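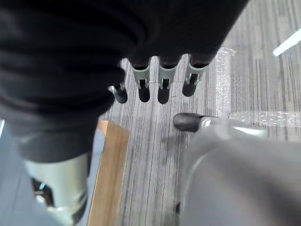
Household Textiles, Unit 4: Washing and Drying Wool
Crenshaw Evening Program
Instructor: Ngan-ling Chiang

Reading before class: the chapter on animal fibers in the course packet, through the section on felting. Bring one wool item you don't mind ruining.

Why wool shrinks

A wool fiber is covered in tiny overlapping scales that point toward the tip. When the fiber is wet and gets rubbed, the scales catch on their neighbors and the fibers creep closer together. This is felting. Heat and soap speed it up, and so does a spin cycle that throws the load against the drum. Once a sweater has felted, it can be stretched a little but it won't go back to its old size.

Some yarns are treated so that the scales are smoothed down or coated. These are usually sold as machine washable. Check the care label anyway, and follow it when it disagrees with this handout.

Hand washing

Fill a basin with cool water and add a small amount of wool detergent. Mix it in before the garment goes in. Push the garment under and let it soak for 20 minutes. Don't rub or wring. Drain the basin, press the water out against the side, and rinse in water of the same temperature. A sudden change from warm to cold can also cause trouble.

Lift the garment with both hands underneath. Wet wool is heavy and weaker than dry wool, and a sleeve left hanging will grow.

Drying

Lay the garment on a clean towel, roll the two up together and press along the roll. Unroll, move the garment to a dry towel and pat it into shape. Measure the chest and sleeves against the numbers you wrote down before washing. Keep it flat and out of direct sun. Turn it over when the top side feels dry.

Terms to know

Felting: matting of fibers through moisture and friction.
Blocking: shaping a damp knit to set measurements.
Lanolin: the natural grease in sheep's wool.
Pilling: small balls of loose fiber on the surface.

Assignment

Knit or cut 2 swatches from the same yarn. Wash one by hand and the other in a warm machine cycle. Record length and width before and after, and staple both swatches to your sheet. Yi-chun Chien has spare yarn in room 328 if you need it.

Next unit: storage and moths.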